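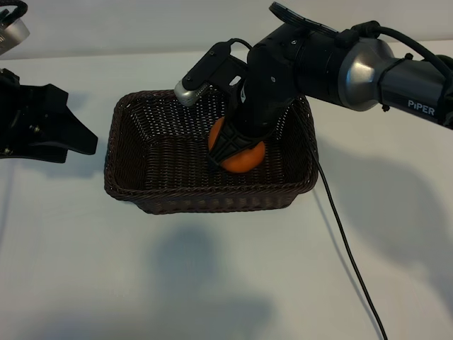

An orange in a dark brown wicker basket on a white tabletop. Photo: Vinora

Home News Products Stores Press Contact
Search press releases... Go

Vinora presents fruit basket collection for the winter table

2025-10-18. Vinora, the maker of woven goods for the home, announces today its new collection of fruit baskets. The collection is named Rellorance and it will arrive in stores in December, when many families buy oranges and mandarins in larger quantity.

The baskets are rectangular and low, so the fruit can lie in one layer and is easy to take out. They are offered in 2 sizes. The larger one is made for the center of a dining table, and the smaller one fits well on a kitchen counter beside the bread.

"My mother kept the oranges in a deep bowl, and the ones on the bottom were always forgotten," said Efraín Cabrera, head of design at Vinora. "With a flat basket you see every fruit. I wanted a dark brown color for it, for the reason that the orange looks very bright on it."

The weaving is done in the Apaza workshop, with which Vinora has worked on its bread baskets before. The first production will be 1000 baskets. The workshop can weave up to 200 of them in one week.

For cleaning, a soft brush is recommended. The basket should not stay in water.

Rellorance will be sold in Vinora stores and at the home goods shops of Prirkisar. Shops which wish to order can write to the Vinora sales office and mention the article number 3321.

Press contact: Efraín Cabrera, Vinora

We use cookies to improve your visit. Accept Settings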